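Fragkou showroom — monthly floor meeting, July
Present: Béla Somogyi (chair), Perihan Ertürk, Remzi Işık, Iraklis Alexiou (notes)
Apologies: Fouad Sfeir
Start 8:40, upstairs

1. Last minutes
Agreed. Remzi's name was spelled wrong, now fixed.

2. Bathroom wall
Perihan wants more room between toilets, customers can't stand side by side and look. Béla — not giving up any models. Compromise: drop one basin from the end run, try it for a month. Remzi to move it before the Palby visit.
Price cards: half still say spring offer. All to be reprinted. Card for the tankless model needs the flush settings on it, we get asked every day. Perihan writing the text, Iraklis prints.
Lids: up or down? Long talk. Up for the standard ones, agreed. Smart ones whatever the supplier says, Perihan to ask Sononer.

3. Lighting
Electric bill was 3178 for the quarter. Béla not happy. Remzi asked about switching off the back row before noon, Perihan against, makes the back look closed. Left as is. Quote for LED replacments from Surnov, up to 20 percent off if we order the whole ceiling. Remzi to get it in writing.

4. Air and fans
AC filter due. Wall fan stays on low, it blows the price cards about on high. Iraklis to find the manual, last seen in Fouad's desk.

5. Cleaning
Floor OK. Marble pattern shows footprints by the door, mop twice on busy days. Cleaning bottles to go back in the closet before opening — raised last month too. Dust on top of the ceiling pipes, needs the tall ladder, two people. Remzi and Fouad (Fouad to be told).

6. Web page
Perihan read out the showroom page draft. Text OK, "bathrooms for every home" to come out. Remzi says opening hours are wrong, closes at 6 not 7. Béla wants the word count left in so the printer can use it. Draft top as it stands:

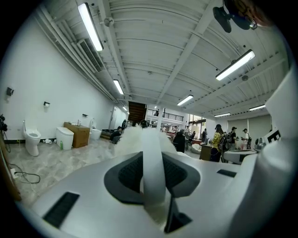
87 words | 1 min read

Visit the Fragkou showroom. White walls, good light and toilets you can walk right up to, from standard models to tankless smart units. Staff on the floor all day.

Rest of draft not read out, Perihan to circulate. Comments to her by noon tomorrow.

7. AOB
Palby order no. 67 still short one seat hinge. Iraklis chasing.
Key for side door — Béla has the spare, wants it signed for from now on.
Holiday dates to Béla asap.

Closed 9:35. Next one same time, August, Perihan to take notes.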